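Support > Sevodix Trip Planner > User guide > Setting up an itinerary

Overview | Accounts | Itineraries | Offline use | Troubleshooting

4. Adding flights and transfers

This section covers entering flights, ferries and ground transfers in an itinerary. Create the trip and set its home time zone before you start.

4.1 Entering a flight

1. Open the trip and select the day of departure.
2. Press Add, then Flight.
3. Type the carrier code and flight number without a space. For a flight with no number, such as an island charter, leave the box blank and fill in the airports by hand.
4. Check the departure and arrival times. Both are shown in local time at the airport concerned.
5. Enter the booking reference and press Save.

Note: A flight that lands after midnight appears on both days. Delete it from one day and it is removed from the other.

4.2 Entering a transfer

1. Select the flight the transfer follows and press Add transfer.
2. Choose Coach, Taxi, Ferry or On foot.
3. Set the waiting time. The default is 2 hours after an international arrival.
4. If the party is splitting up, press Travellers and clear the names of those going separately.
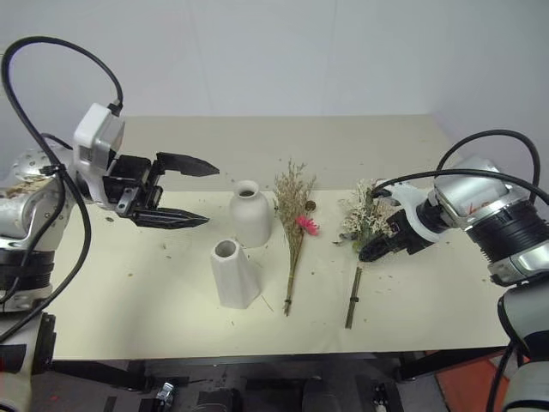
Two white vases on a cream-coloured tabletop.

Caution: Changing the arrival time of a flight moves every transfer linked to it. Hotel check-in times do not move and must be edited separately.

4.3 Notes and attachments

Each entry holds one note of up to 600 characters. Longer text is cut at the limit when the trip is saved. Attach tickets as PDF files, with no more than 4 to an entry. Attachments are not copied when a day is duplicated.

4.4 Checking the day

1. Press Check day. Overlapping entries are marked in red and gaps in grey.
2. Correct the red entries first. A trip containing overlaps cannot be sent to other travellers.
3. Press Check day again.

If message 2219 appears, the arrival airport has no time zone set. Open the airport entry, choose the zone from the list and save. The itinerary does not need to be entered again.

Section text revised 24 April 2019 by Nawal Chraibi.

Contact support | © Sevodix | Back to top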